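Ground and kit check, women's and girls' sides, Hiltham
Pre-season round, January
Checked by: Zlatko Nedeljković
Pitches covered: Vesa (main), Trevaskis (training), Zillwood (juniors)

Marks used: **OK** = fine to play. **FIX** = play can go ahead, but sort it before the next home game. **STOP** = no play until put right.

What a pleasure to walk round these pitches after the work that went in over the autumn! The Vesa surface is the best I've seen it, and I have been checking it since it was mostly plantain and worm casts. Plenty of OKs below. One STOP, on Zillwood, so please read that part even if you only play on the big pitch.

## 1. Vesa pitch

- [x] **Surface, both penalty areas – OK.** Full grass cover in the north goalmouth, thinner in the south but firm underfoot. Lovely to see.
- [x] **Surface, centre circle – OK.** Takes a stud nicely and comes back up.
- [x] **Touchline, stand side – FIX.** Two sprinkler covers sitting proud of the turf near the halfway line. I could catch my toe on both. They want lifting, a bit of soil scraped out from under the rim, and dropping back in flush.
- [x] **Goals, fixings – OK.** Sockets tight, no movement when I leaned on the uprights. Bar straight on both.
- [x] **Nets – FIX.** Hole behind the south goal at about knee height, big enough for a ball. Clips all present (the new ones are so much better than the old hooks).
- [x] **Corner flags – OK.** All the right height with rounded tops.
- [x] **Dugouts – OK.** Bolts checked, perspex sound. The away bench has a split slat at the car park end, with no splinters standing up yet. I've taped it and will look again next time.
- [x] **Run-off to the rail – OK.** Clear all the way round. The roller has finally gone back in its shed, thank you!

## 2. Trevaskis pitch

- [x] **Surface – OK.** A bit bumpy in the far corner where the drain was relaid, but settled. Keep sprint work out of that corner until it's had another roll.
- [x] **Portable goals – FIX.** Anchors in place on the first pair. On the second pair, one rear weight is missing, tag number 538. The frame stays chained to the fence until it turns up. Do not borrow a weight from the other pair.
- [x] **Floodlights – OK.** All came on at first try. Went through the full warm-up and saw no flicker. The far mast is a touch slow to reach full brightness, so switch on before the players come out.
- [x] **Light switch cabinet – OK.** Locks, stays locked, key on the right hook.
- [x] **Fence and gate – FIX.** The gate latch needs a proper slam. A drop of oil may do it. If not, the keep wants moving down slightly.
- [ ] **Ball-stop netting – not checked.** Too windy to lower it safely. Carried over.

The numbers for the goals and lights go in the log the same evening, under the pitch name and the tag. Please put the tag in even when the result is OK. It took me ages to work out which goal frame the old entries were talking about, and I'd love us to have one full season with no gaps.
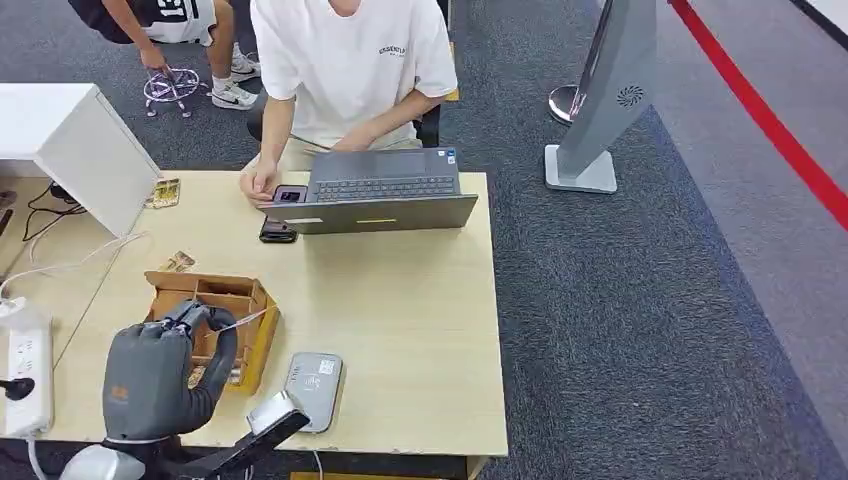

*At the laptop, phone close by.*

## 3. Zillwood pitch

- [x] **Surface – OK.** Short, even, well drained. The under-tens are going to fly on this.
- [x] **Junior goals – STOP.** Left-hand goal, frame 1124: the weld where the crossbar meets the upright has a hairline crack on the back face. You need to get right up to it with a torch. Frame laid flat, chained, and tagged in red. No one is to stand it up again, and that includes for a kickabout. The other goal, frame 1053, passed with no trouble at all.
- [x] **Spectator rope – OK.** Posts upright, caps on every one.
- [x] **Steps from the car park – FIX.** Third step down has a loose edging board. Needs two long screws.
- [x] **Dog fouling – OK.** Nothing found anywhere! The new signs may be working.

## 4. Changing rooms and first aid

- [x] **Home room – OK.** Floor dry, drain running, bench brackets tight.
- [x] **Away room – FIX.** Hook rail loose at one end. Hot tap in the sink needs a washer.
- [x] **Officials' room – OK.** Door locks from the inside, and the heater works.
- [x] **First aid bag, matchday – FIX.** Short of 3 instant cold packs and one roll of wide tape. Scissors present, gloves present, all in date otherwise.
- [x] **First aid bag, training – OK.** Full, and beautifully packed.
- [x] **Stretcher – OK.** Straps and clips tested. Store it with the buckles on top.
- [x] **Defibrillator – OK.** Green light showing, pads in date, cabinet opens easily with cold hands.
- [x] **Emergency access – OK.** Ambulance gate opens fully. Cones were across it when I arrived at 9 am and I moved them. Please leave that stretch clear on training nights too.

## Still to do before the first home game

1. Replace or repair frame 1124, then have it checked again before use.
2. Find the missing weight, tag 538.
3. Reset the two sprinkler covers on Vesa.
4. Patch the south net.
5. Screw down the step at Zillwood.
6. Top up the matchday bag.
7. Lower and check the ball-stop netting on a still day.

Anyone who fancies joining me for the netting is very welcome – it's a two-person job and much more fun with three. Bring gloves.

Signed: Z. Nedeljković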